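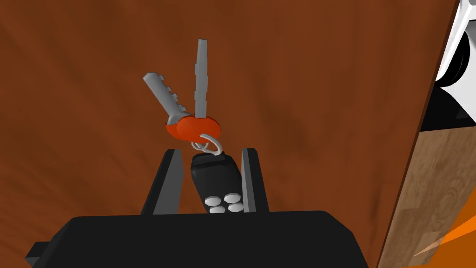
Simulation render: Fadwa Mahrous

So the arm budget is finally a real spreadsheet with real columns, and I've spent most of July staring at it. Fadwa did the render at the top, by the way. She's been building our whole bench in simulation before we hand over any money, and I'm now completely converted (I was the one grumbling that we should just order the thing and see).

For anyone new, we run a small key and fob return service in Ulville. People lose their keys, the keys come to us, we match the tag and post them home. Most of the day goes on picking up one bunch at a time, turning it the right way and dropping it in the correct slot. It's dull, it's hard on the wrists, and I'd like an arm to do the worst of it.

Keys are horrible things to pick up, though! A bunch has no proper shape. You've got a smooth rounded fob, a thin split ring, a tag and then a couple of keys sticking out wherever they fancy. Fadwa's latest go has the two fingers closed on the fob, with the keys standing up above it in a V, and that's the grip I want to plan around. Grab a key and the rest can swing about. Grab the ring and good luck to you.

That one decision has changed the shopping list more than anything else. I had two quotes on the go, one from Boletti and one from Kuo. Boletti's came with a very clever hand with far more joints than I have patience for, and it ate nearly half the total. Kuo's is a plain two-finger gripper and an arm that's a bit slower. If the fob grip is good enough, I don't need the clever hand, and 2046 pounds comes straight off the bottom line. I may have done a small dance.

What I'd forgotten to cost, in no particular order: spare finger pads (87 pounds a set, and I've put in for two), a decent bench that doesn't wobble, Fadwa's extra hours, and the Calto licence for the simulator, which renews every year whether I remember it or not. I've also stuck in some 200 pounds for brackets and cables – my last bit of kit taught me that much.

Next job is a list of 100 different bunches for Fadwa to model, so we're not choosing an arm on the strength of one nice black fob. Fat car remotes, single mailbox keys, the dreaded bottle opener. If the plain gripper copes with most of them I'll ring Kuo and ask about delivery. The awkward ones can stay with me and a cup of tea for now.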